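发件人：Sasside 列表成员
收件人：mandagi-users 邮件列表
主题：Re: [mandagi-users] 室内场景光照贴图接缝与漏光，烘焙参数求助

先回答结论：您看到的是两个互不相干的问题，需要分开处理。接缝来自第二套 UV 的岛间距不足，墙角漏光来自墙体单面建模。提高采样数对两者都没有作用，只会延长烘焙时间。下面逐条回复。

> 我在用 Mandagi 烘焙一个住宅室内场景，客厅加过道，静态光照。
> 场景里一盏面光源，一扇窗，窗外是天空光。
> 现在的现象是：
> 1. 踢脚线和墙面交界处有一条断断续续的亮线，宽度不到一个纹素；
> 2. 地板上有几条深色直线，位置与模型的拼接边一致；
> 3. 天花板有低频的斑块，像水渍。
> 采样数从 292 提到 2587，斑块略有改善，前两项完全没有变化。
> 烘焙时间倒是涨了很多，一次要跑一个通宵。
> 分辨率、降噪强度都试过，没有头绪。

第一项，墙脚亮线。

这类亮线多数是漏光。光照贴图的纹素有面积，墙面最下面一排纹素的中心点常常落在地板平面以下。烘焙器从这个点发射光线，如果墙体和地板都是单面片，光线会穿到室外，直接命中天空，于是该纹素被写成天空的亮度。采样越多，这个错误值收敛得越干净，所以您提高采样数之后亮线反而更清楚。

处理办法有三种，按优先顺序：

1. 把外墙和地板做成有厚度的闭合体，墙体下沿插入地板以下。厚度至少大于一个纹素对应的世界尺寸。
2. 打开背面命中剔除。Mandagi 里这个选项的含义是，如果一个纹素发出的光线命中背面的比例超过阈值，该纹素判为无效，由邻近有效纹素外扩填充。默认阈值偏宽松，室内场景建议收紧。
3. 在场景外面套一个不参与渲染、只参与烘焙遮挡的盒子，窗口处开洞。这是权宜之计，适合模型已经交付、不便改动的情况。

第三种办法有一个副作用：盒子与墙体之间的空腔会变成全黑区域，如果背面剔除没有打开，亮线会变成暗线。两者应当同时使用。

第二项，地板深色直线。

深色直线与拼接边重合，说明问题在 UV。相邻两个岛之间的间距不足时，双线性过滤会把隔壁岛或者空白背景的值采进来。背景默认为黑，所以线是深色的。

间距应以最终分辨率计算。很多人在 2048 的贴图上排好两个纹素的间距，再把烘焙分辨率降到一半，间距就只剩一个纹素，刚好不够用。如果还要生成 mipmap，每降一级间距再减半。建议：

- 先确定运行时实际使用的最低 mip 级别，再倒推间距；
- 岛的边缘对齐到纹素网格，尤其是矩形地板；
- 外扩像素数不小于间距的一半；
- 块压缩格式以 4×4 为单位，岛边界最好落在块边界上，否则压缩后会重新出现淡色的线。

地板如果由多块相同的板拼成，考虑在第二套 UV 里焊成一个岛。第一套 UV 照旧平铺，两者互不影响。

> 另外想问一下，场景里放在地上的固定物体，是应该一起烘焙，
> 还是全部走光照探针？我看文档两种说法都有。

第三项，放置在地面上的物体，与天花板斑块有关联，所以放在一起说。

原则是按是否移动和表面曲率两个条件来分。不移动、以平面为主的物体进光照贴图。会移动的物体走探针。不移动但曲面很多的物体，展 UV 的代价高，岛会很碎，通常也走探针，但要保留它对周围静态表面的遮挡。

渲染图：客厅布局，地面上立一个深棕色、接近黑色的立方体底座，上面是一台白色机械臂。按上面的原则，底座进光照贴图，臂体走探针。

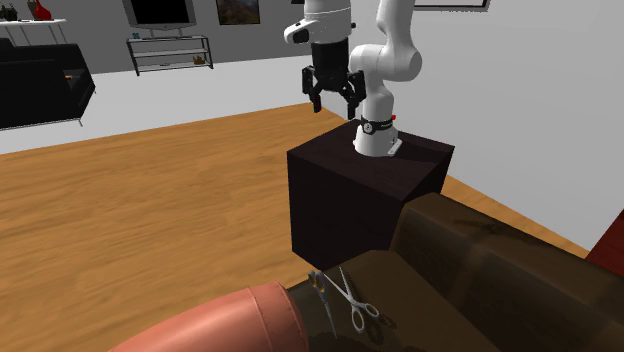
测试场景的参数对照

以下数值是我在 Dravden 工作站上用的，场景规模应当与您的接近，供参考，不必照抄。

光照贴图密度：墙面和天花板取低密度，地板取其两倍。天花板上几乎没有高频阴影，密度高了只会放大噪声。
主光线采样：720。
间接反弹次数：4。白墙室内少于 3 次会明显偏暗，超过 5 次差别很小。
降噪：打开，但只作用于间接光分量。直接光单独烘焙，不降噪。
背面阈值：收紧到默认值的一半。
外扩：8 个纹素。
输出：半精度浮点，先不压缩，确认无误之后再转压缩格式。

关于天花板斑块，您提到采样数加到 2587 后略有改善，这与低频噪声的特征相符。噪声在降噪之前是高频的颗粒，降噪器把它抹成大块，看上去就像水渍。继续加采样可以压下去，但效率很差，误差按采样数的平方根下降，要把噪声减半，时间要乘以四。

更有效的做法是减少光线的浪费。窗口是室内唯一的天空光入口，均匀半球采样时绝大部分光线打在墙上，只有极少数从窗口出去。在窗口放置一个入口标记（Mandagi 里叫 portal），告诉烘焙器优先朝这个方向采样。标记的朝向必须指向室内，尺寸略大于窗洞，不要与玻璃共面。放好之后 720 次采样的结果优于原先 2587 次，这一点我在自己的场景里反复对比过。

玻璃也要检查。如果玻璃参与烘焙并且材质按不透明处理，天空光会被完全挡住，只剩面光源。您描述里天花板还有亮度变化，应该不是这种情况，但换材质版本之后容易中招，建议把玻璃排除在烘焙之外，透射率折算到天空强度里。

探针部分补充

探针的位置比数量重要。落在墙体或家具内部的探针会采到黑色，插值之后附近的物体整体发暗。自动布点之后应当逐个检查有效性标志，无效的删除或者移出来。

深色家具旁边的探针要注意高度。浅色物体放在深色表面上方时，下半部分受到的反弹光很弱，如果最近的一层探针离表面太远，浅色物体的底部会比实际亮，看起来像浮着。在表面上方贴近处加一层即可，不需要整个房间加密。

墙两侧的探针会互相干扰。客厅亮、过道暗，中间一堵薄墙，插值不考虑遮挡时，过道一侧的物体会被照亮。Mandagi 较新的版本支持按深度做可见性加权，打开即可。旧版本只能手工划分探针体积，在墙的中线处切开。

排查顺序

建议按下面的顺序，每一步只改一处，低分辨率即可，不必等通宵：

1. 关闭降噪和外扩，烘一张原始结果。无效纹素会直接显示出来，漏光位置一目了然。
2. 用棋盘格替换光照贴图，确认密度和岛边界。
3. 闭合墙体，收紧背面阈值，再烘一次，看亮线是否消失。
4. 重排第二套 UV，检查地板深线。
5. 加入口标记，采样数退回 720，看天花板。
6. 打开外扩和降噪，最后转压缩格式。

第 1 步的原始结果请保留，后面出问题时可以直接比对。

> 还有一个不太相关的问题，烘焙结果在编辑器里和导出之后亮度不一致，
> 导出的偏灰。

先查颜色空间。光照贴图应按线性数据读取，如果导入时勾了 sRGB，会多做一次转换。多转一次是偏暗且对比变大，少转一次才是偏灰，所以您的情况更像是导出时已经被编码过，读取端又没有解码。用一块已知数值的灰色平面做测试，读出像素值一比就知道差在哪一端。

再查编码范围。Lerberg 导出插件默认把高动态范围压到固定上限以内，面光源附近超限的部分会被截断，亮部发平，也会有发灰的观感。上限可以在导出设置里改，两端必须一致，读取端的倍率写死在着色器里的话要一并修改。

如果走完第 3 步亮线还在，请把墙角那一块的网格和第二套 UV 单独导出发上来，整个场景文件太大，列表会退信。同时附上烘焙日志里无效纹素的比例，以及 Mandagi 的完整版本号，背面阈值的默认值在不同版本之间改过。

--
mandagi-users 邮件列表
退订请发送空邮件，主题写 unsubscribe
附件上限见列表说明页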